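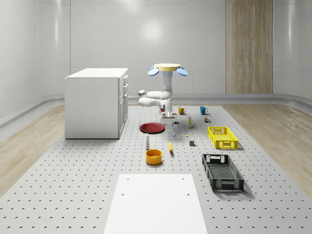 Robotic arm with a white gripper, computer rendering

The Turside Maintenance Depot is a military repair site that services trucks, generators and field radios for army units in the region. It opened with 39 civilian workers and two workshops, both built on the grounds of a former supply camp.
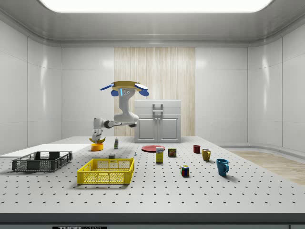
Simulated arm above a white tabletop

Elie Qudah, a retired warrant officer, ran the depot during its largest expansion - a third workshop and a parts store with 2331 shelf spaces. Radio repair moved to Skerico the following October.
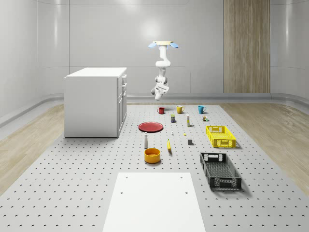
White arm over a perforated platform, rendering

The depot employs 500 people, most of them civilians. Soldiers are posted there for up to 17 months, usually as mechanics or inspectors.

Categories: Military logistics | Army depots | Vehicle maintenance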